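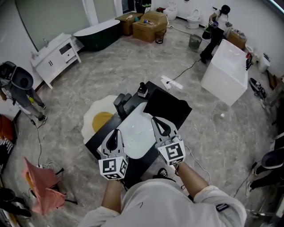
Musa Aliyu put it to us that a driver who sounds the horn late at a farm crossing is hardly ever the driver who fills in the form afterwards, and that any count built on forms would miss him. We accept the point. The rest of this section sets out how the two sources of data were compared and what the comparison can and cannot show.

4.2 Horn use at unattended crossings

The Urnau branch has seven crossings without barriers or lights, all of them on private or farm roads. At each one the driver is required to sound the horn at the whistle board. Horn use was taken from the on-train recorders, which log the time of each press and the speed at that moment. Over the study period the recorders gave 3145 passes over the seven crossings. Of these, 2302 had a horn press within the distance laid down in the line's rule book. The remainder were either late or had no press at all, and the recorder clock was not accurate enough for us to separate the two cases with any confidence at low speed.

Near-miss reports came from the operator's own log. The log changed its layout on 20 May 2022, when the box for "horn sounded" was moved from the free text to a tick box. Reports made before that date were read and coded by hand. Chiamaka Akpan coded the full set and one of the other authors coded a part of it again. Where the two readings differed, the report was left out of the horn comparison but kept in the overall total.

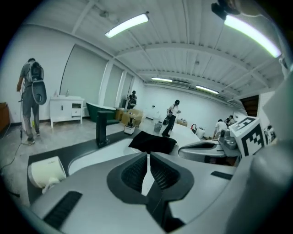
Figure 4. Two hand-held grippers, one with a marker cube on top.

Late presses were not spread evenly. Most of them fell at Clesow and at Osagie, where the line curves and the whistle board stands on the inside of the bend. At Clesow the board was also hidden by growth from July until the hedge was cut back. Drivers who knew the route well appear to have sounded the horn from memory, using the culvert before the bend as their mark – the speeds logged at the moment of the press support this, but do not prove it.

No link was found between late presses and reported near misses at any single crossing. The numbers are small, and the log depends on someone choosing to write. We did not interview the farm road users, who may judge a late horn quite differently from train crew. The crossing at Zutness was closed to vehicles for part of the study. Its passes are included in the totals because the rule on sounding the horn still applied to walkers.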